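Home Features Interviews Archive Contact

Reading time: 4 minutes

Glare, gain and the sheer curtain

Leandro Herrera has been measuring window fabrics for Mornstead since the firm was a bench and a borrowed light meter. He now runs its small test laboratory in Usard, where samples are clamped in front of a lamp and the light that gets through is recorded at each angle. The work is slow. A single cloth takes six hours.

I asked him first what people get wrong when they buy sheers for a high flat.

"They choose by colour and by feel," he said. "Both matter a bit. The figure that matters most is the openness factor, and most shops don't print it on the label."

Openness is the share of a fabric's area that is hole. A thread count gives no direct reading of it, as a fine yarn and a coarse yarn can be woven at the same count and leave very different gaps. Herrera measures it from a scan of the cloth laid flat, then measures total light transmission separately. The two figures seldom agree.

"White polyester voile scatters a lot," he said. "Light hits the yarn, goes into it, and comes out in another direction. So you can have a cloth that is 38 per cent open and passes much more light than that. A black mesh with the same openness passes little beyond what goes straight through the holes."

The practical result is one that many buyers find odd. Dark mesh gives the better view out by day. White voile gives the brighter room but puts a veil over the view, as the cloth itself is lit and the eye adapts to it. Herrera describes this as a contrast problem. The buildings across the way send the same light to the window in either case, and the white cloth adds its own on top.

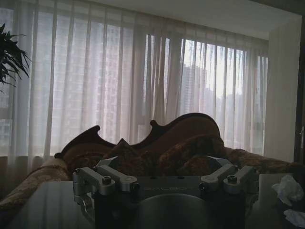 White sheers in daylight. Towers outside are reduced to pale outlines.

Fullness is the second variable. A curtain is usually made wider than the track it hangs on, and the surplus goes into folds. At double fullness, light crosses two layers of cloth on average, though the average hides a good deal.

"You don't get an even two layers," Herrera said. "At the face of a fold the cloth is square to you and you look through it once. At the side of the fold it's nearly edge-on, and you look through a long slant of yarn. That's where the grey stripe comes from. People ring up and ask whether the dye is uneven. It's geometry."

He recommends that customers decide on fullness before weight. A light voile with generous folds and a heavier one hung almost flat can give the same reading on a desk meter, but the first will show strong vertical banding and the second will not. For a room where people look at screens, he prefers the flatter hang.

His target for a desk near a window is a luminance of no more than 2000 candelas per square metre on the inner face of the curtain. Above that, in his experience, complaints begin. A bright overcast sky can exceed it without help from the sun. In March, with the sun still low, a south-facing sheer in direct light will exceed it by a wide margin, and a second layer is needed.

On heat he is blunt. "A sheer inside the glass does very little. The energy is already in the room. You might reflect some of it back out if the cloth is white and the glass is clear. If the glass is coated, less. If overheating is your trouble, spend the money outside the window."

Mornstead sells a metallised sheer under the name Drostex, and I asked whether that changed the answer. He said it improved the figure and left the order of merit as it was: external shading first, glass second, curtain third. The metal layer also loses reflectance with washing. His laboratory puts each sample through up to 6 cycles before quoting a value, and he would like to see more.

We talked for some time about hems. A weighted hem holds the folds parallel, and without it the lower third of a long drop tends to drift over a heater or a vent. He favours a continuous lead-free chain over separate weights, which pull the cloth into points. The Meesuk track, which he uses in the test rig, has fixed glider spacing, so the folds repeat from one sample to the next.

Washing should be cool and short, with the curtain rehung damp. Ironing flattens the yarn and reduces the gaps. He has measured that too, and the change was small but repeatable.

His next job is a set of readings taken at dusk, when the room lamps come on and the direction of view reverses. "Everyone asks whether they can be seen at night," he said. "With the lights on and only a sheer, yes."

Comments (4)

petra_k
We have the dark mesh in the study and voile in the bedroom and this matches what we see. I would have liked a table of the figures by cloth.

Oswin
Does the 2000 limit apply to the whole curtain or just the brightest patch? Makes a big difference on a partly cloudy day.

hallside
Rehanging damp works but protect the floor first.

D. Marr
Oswin, I was taught to use the average over the area you see from the chair, then check the peak separately. No idea if Mornstead does it the same way.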